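ok so I've now seen all six eps of Hondthorpe and I need to talk about it. thread. spoilers from post 4 on, you've been warned

1/ for anyone who missed it – small town drama, Slavica Petek plays a former ferry captain who comes home to sell her mum's house and then doesn't. Matěj Štefanec is the brother who stayed. six episodes, about fifty minutes each, first two are slow, stick with it

2/ Petek hasn't done telly in ages. last thing I saw her in was Fledlow, the film with the goats, where she had maybe four scenes and walked off with all of them. so good to see her get the whole show this time

3/ Štefanec I was less sure of. he's been the funny one in everything. even in Hájek, where he was meant to be the killer, people in my row were laughing before he opened his mouth. he's not funny in this. he's really, really not funny and its great

4/ SPOILERS NOW. last chance. mute me

5/ the kitchen argument in ep 3. no music, the kettle going the whole time, and she never once sits down. I rewatched it straight after and you can hear him put his keys on the bench about a minute before he says he's leaving. he'd already decided!! missed it completely first go

6/ also the accent. someone in the replies last week said she's laying it on thick. my nan was from up the coast and she sounded exactly like that so I won't be hearing it

7/ ep 4 is the weak one. the business with the council and the jetty goes on forever and the guy playing the mayor is in some other show. a much sillier one. I'd probably watch that too but not in the middle of this
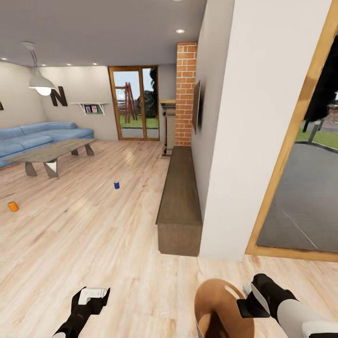 8/ anyway back to ep 5. the dinner. everyone's got a theory about who rang the house and I reckon the obvious one is right, it was the dad. he's the only person who ever calls her by her full name and the voice on the machine starts to say it before it cuts off. go back and listen, it's right before the ad break

9/ my sister says it's the neighbour. my sister also thought the goat did it in Fledlow so

10/ (nobody "did it" in Fledlow. it's not that kind of film)

11/ finale. I cried, fine. the bit on the boat where he hands her the radio and she does the whole call sign from memory. Petek does this thing where her voice goes up half a note on the last word and then she just looks at the water. no speech. they let it sit there for ages. whoever edited that, buy them a beer

12/ things I didn't love – the flashbacks. all that yellow light. we get it, it was summer. the kid playing young Matěj's character is lovely but looks nothing like him, different ears entirely

13/ and the song over the end credits. why. it was all quiet piano for six weeks and then suddenly drums

14/ ok casting news bc people keep asking. Petek's next thing is Hitik, which starts shooting in July. it's a heist one apparently?? she's the safecracker. I'd pay for that today, take my money

15/ Štefanec is rumoured for it too but that's coming off a fan account with 1,519 followers, so grain of salt. same account had him down for a cooking show last year and that never happened. he did like one of their posts though. make of that what you will

16/ re season 2. nothing confirmed. there's a petition going, was at nearly 4,000 names when I signed it last night. I don't even know if I want one tbh. it ended. let her have the house

17/ if they DO make more then bring back the aunt. two scenes in ep 1, insulted everyone's shoes, never seen again. criminal waste

18/ someone asked where it was filmed. not one place as far as I can tell. the main street and the pub look like the same town but the harbour is definitley somewhere else, the hills are on the wrong side whenever she drives down. doesn't bother me but once you notice it you'll be annoyed all through ep 2

19/ and to the person who messaged asking if it's ok to watch with kids – mine's 12 and got bored in the first ten minutes and went off to her room. bit of swearing, one funeral, nothing gory. the dog is FINE, dog is fine the whole way through

20/ rating them since you always ask. best to worst: 6, 3, 5, 1, 2, 4. might swap 3 and 5 tomorrow. 1 goes up a lot on rewatch, the whole ending is sitting there in the scene with the real estate agent

21/ I'm starting Hájek again tonight bc I want to see whether he was always this good and I just wasn't looking. will report back. no spoilers in the replies pls, my brother in law hasn't seen any of these and he reads everything I post

22/ oh and correction to 1/, ep 6 is longer, more like an hour ten. leave yourself time. don't start it at eleven at night like I did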